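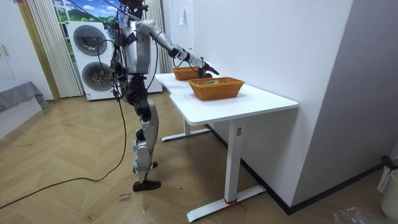 Two baskets on the long white table.

Opinion > Home & Habits > Storage

Search this site Enter keyword Go

In defense of the open basket

By Margarida Serrano

I have thrown out 82 plastic bins. Given away, mostly, a few cracked ones went in the trash. Counted them because my brother-in-law bet me it was under fifty. He owes me lunch.

What I kept was wicker. Rectangular, sides that flare out a bit, thick braided rim you can grab with one hand while the other one is holding the phone. Orange-brown, the color every wicker basket seems to end up being. Put two of those on a plain white table and you have most of a storage system. I mean it. You can stop reading and go do that.

Still here, ok.

The lidded bin is a lie we tell ourselves about the future. We think, I will put this away and then I'll know where it is. Then the lid goes on and another bin goes on top of the lid and that's it for the soup packets. I found a bag of lentils last July that had moved house with me. Twice! The bin was labeled, too. The label said KITCHEN MISC, in my own handwriting, very neat.

A basket has no lid. You walk past, you see a bit of green and yellow wrapper inside, you remember you own the thing. Maybe you eat it. That is the whole argument and I could make it shorter but they pay me for a column.

Valeriano Zabala wrote in after my last piece to say open storage is "just clutter with a handle." Fair enough, Valeriano. Some of it is. A basket filled past the rim is a heap. I have had heaps. My hall had one for the better part of a winter, gloves at the bottom, mail in the middle, a bicycle pump across the top. So you do need a rule and mine is that nothing sticks up higher than the braid. If it does, something comes out and goes where it belongs, or it goes.

Other complaint I get is dust. Yes. Shake it out. Turn it over on the porch and smack the bottom. Two minutes, maybe less if you're angry about something.

And the price. Here I get cross. The Ranex catalog has a modular drawer tower for 353 dollars. Three hundred and fifty three! For drawers! Nikolaidis does one for 308, which they call the budget line, and the runners stick on that one, I have pulled on it in the showroom. Then there's the Skevix pods, which click together and then do not unclick. A decent basket costs what a pizza costs, and when it gets tatty you put it in the garage and it holds rags for another ten years.

Now, the table. People skip the table. They buy the basket and put it on the floor, and the floor is where baskets go to become heaps (see above, gloves). Waist height or so, against a wall, long enough that there's bare top left over. The bare part matters more than the baskets, I'd say. You need somewhere to set down what you're holding while you decide. Most mess in my house is stuff I set down because there was no where to stand and think about it.

White top if you can get it. Shows crumbs, shows marks, and so you wipe it. A dark table lets you off. Rounded corners if you have hips and are in a hurry, I have a bruise from the old one that I swear has been there since spring.

How far apart do you put them? Somebody in Hostunness asked me this at a library talk and I gave a very long answer and watched her regret it. Short version, the one you use most goes nearest to you and the other goes back by the wall. Don't line them up like they're for sale. You'll reach over the front one to get at the back one anyway, everybody does, and if the front one is in the way too often then you've got them in the wrong order. Swap.

I am not saying everything goes in wicker. Flour, no. Paint, no. Screws, god no, they go straight through the weave, I did this, I stepped on one. Anything with a wrapper or a skin, anything you want used up by the end of the week, thats basket stuff. Bread. Onions. The odd packets. Things the kids bring home and won't let you throw out until they've forgotten them.

My mother kept one by the back door her entire married life and I don't think she ever called it storage. It was "the basket." Is it in the basket? Look in the basket. We looked, it was in the basket.

Next month I'm doing hooks. Letters already coming in about hooks, some of them quite rude.

Contact us | Copyright, all rights reserved | Back to top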